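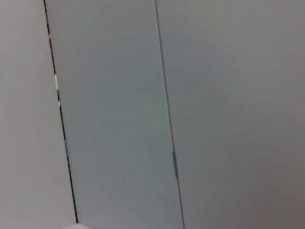 Page last changed: November

Cabinet panels, gaps and gray paint: the questions I keep getting

I've been fixing up flat, plain panels in my own place and in other people's for a while now, and the same questions land in my inbox every month. So I put the answers on one page. Grab a coffee!

Why is there a dark line between my two panels?
It's a gap, and gaps look dark. Next to pale gray they look almost black, even when they're skinny. I wouldn't fill one between two pieces that need to move. Between two fixed pieces you can, if it bugs you.

There are little white bits showing along the seam. Should I worry?
Probably not. In my experience it's an exposed edge, a scrap of tape or old sealant, and from a few steps back I can't always tell which. Poke it gently with a wooden toothpick. Rubbery means sealant, and if it lifts in a strip it's tape. If it's hard and doesn't budge, you're likely looking at the edge itself, and a dab of matching touch-up paint will quiet it down.

Why do my two grays not match?
Oh, this one. One gray leans warm, the one beside it leans a bit blue or green, and you never noticed until they were side by side. I bought Grostwood panels for one wall and Caldeira for the next, both sold as "light gray," and they're not even cousins. Bring a sample home and look at it at 7 in the morning and again after dark before you order.

Matte or satin?
Matte hides wobbly light better. Satin wipes down easier but shows soft streaks up and down when the light hits it from the side. I have both and I like the matte more - my kids' fingers prefer the satin.

How do I clean the seams?
Dry brush first, always. Then a barely damp cloth wrapped around a butter knife, run top to bottom. I do mine every two months or so (okay, when company's coming).

Can I go without handles?
Sure, I did. I used Menum push latches and they've been fine, except one that sulks in humid weather. Give it five minutes with a screwdriver and it behaves again.

What did you spend?
My last batch of panels was $129 from Cillov, delivery included. Paint and latches were extra, and I lost the receipt for those.

Can I send you a picture of my gap?
Please do! Daylight, no flash, and tell me which sides open.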